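Mellum folding worktable, three months of use

By Katalin Vida
Thursday, August 1, 2024

Print this page
E-mail this page to a friend

I bought the Mellum table in April, when my old kitchen table went to my sister and I needed something to work on that could also disappear when guests sleep in the room. It is sold in two sizes. I took the larger one, with the top in the palest grey they have. The other choices were a dark blue and a brown, and I have seen neither of them in real life.

I repair and rebind books at home. Most of them are cookery books and children's books, which come to me in a bad state, and from time to time a family Bible. For this I need a top that is flat and easy to wipe, and a height at which I can stand for one hour without my back complaining. I do not need drawers. I mention this so that you can judge if my opinion is useful for you, because a person who sews or builds models will look at other things.

Delivery and putting together

The box came with a courier who left it on the ground floor. It weighs 18 kilos, and I live on the third floor without a lift, so my neighbour Benito Campos carried one end. The shop, Borbély, offers to bring it to the door for extra money, and next time I would pay it.

Inside there is the top, two folding frames, a cross bar and a bag of screws. The instructions are drawings only, without words. I like this usually, but drawing 3 shows the cross bar from below and drawing 4 shows it from above, and they don't tell you that the point of view has changed. I fixed the bar the wrong way round, and had to take out six screws again. The key they give is short and hurts the palm. I used my own screwdriver from the second screw.

After that it went well. All the holes were in the right place, and this I cannot say about the Onder shelf I bought last year.

The top

The surface is matt and very pale, without any pattern, and for my work this is the best thing about the table. On a shiny top the lamp shines back in your eyes, and on a wood pattern you lose small pieces of thread and paper. I wanted something quiet under the hands. 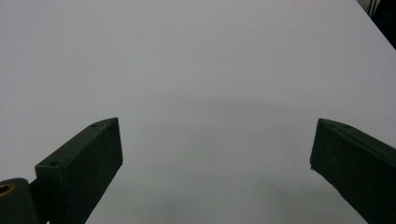
I work mostly with wheat paste and with white PVA glue. The paste comes off with a damp cloth even on the next day. The glue I wipe immediately if I see it, and if I don't see it I lift it in the morning with a plastic scraper. So far it has left no mark. Ink is a different story. A drop from a stamp pad stayed under a book through one lunch, and I needed alcohol and a lot of patience, and if I put my face close I can still find the place. Pencil lines go away with an ordinary rubber.

Please don't cut directly on it. The leaflet says this in very small letters at the back, and I think many people will miss it. I use a Konari cutting mat, the middle size, and it does not slide. A thinner mat from the stationery shop did slide, so perhaps the matt finish likes some materials more than others.

A hot cup I have put on it many times with no consequences. A pan I would not try.

Is it stable?

For writing, sewing and folding, yes. When I press hard with the bone folder near a corner, the table moves a little, more on the short side than on the long side. With the sewing frame in the middle there is no movement that I can feel. My small press weighs a lot and I keep it on the floor, so I can't tell you how the table would behave with it. The maker gives 80 kilos as the limit, spread over the whole top. I have not tested this and I don't plan to.

The feet have a screw inside for uneven floors. My floor is old and goes down towards the window, and I turned two feet until a marble stayed where I put it. One foot slowly turns back by itself. I check it when I sweep.

The height

There are three positions. The lowest is for sitting, the second is for nobody I know, and the highest is 915 mm, good for me when I stand in flat shoes. I am not tall. Benito tried it and said he would feel it in his neck after a short time. A fourth position a little higher would make the table useful for many more people, and I wrote this to the company. They answered politely that they would pass it on.

To change the height you pull a pin on every leg, and it is better to do this with two persons. Alone I do it with the table lying on its side on a blanket – slow, but nothing falls.

Folding and storing

Folded, it stands behind my door and sticks out less than the coat hooks. The frames lock with a click when open. When closed they don't lock at all, and a leg can swing out while you carry the table. I tie a piece of bookbinding tape around both frames. A small strap in the box would cost them very little.

The edge of the top is the weak point. It has a thin band all around, and at one corner the band has begun to lift, on the side where it stands when folded. I pushed it back with a drop of glue and now I put an old towel under it. If your floor is stone, do the same from the first day.
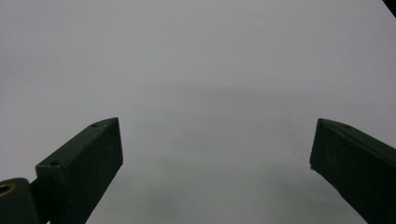 Cleaning

Pale grey shows everything, and I count this as good and bad together. Dust, a hair, a crumb of leather, you see it at once. When I prepare a white cover this saves me, because the dirt is visible before it goes under the paper. If you only want a table for the computer and you don't like to wipe, take the darker one.

I use warm water with a little washing-up liquid, then a dry cloth. The shop sold me also a special spray. It smells of oranges and does the same as the water.

Price and guarantee

I paid the full price, and two weeks later it was in the sale, which happens to me always. The guarantee is for two years but does not include the edge band. I asked about this twice, because the Borbély page says one thing and the paper in the box another, and the answer was that the paper is the correct one.

Would I buy it again? Yes, for this room and this work. With a separate workroom I would take a heavy table that doesn't fold and forget about pins and straps. My four stars are for the top and the highest position, and the missing star is for the edge. If the band lifts at a second corner I will come back and change the number.

Print this page
E-mail this page to a friend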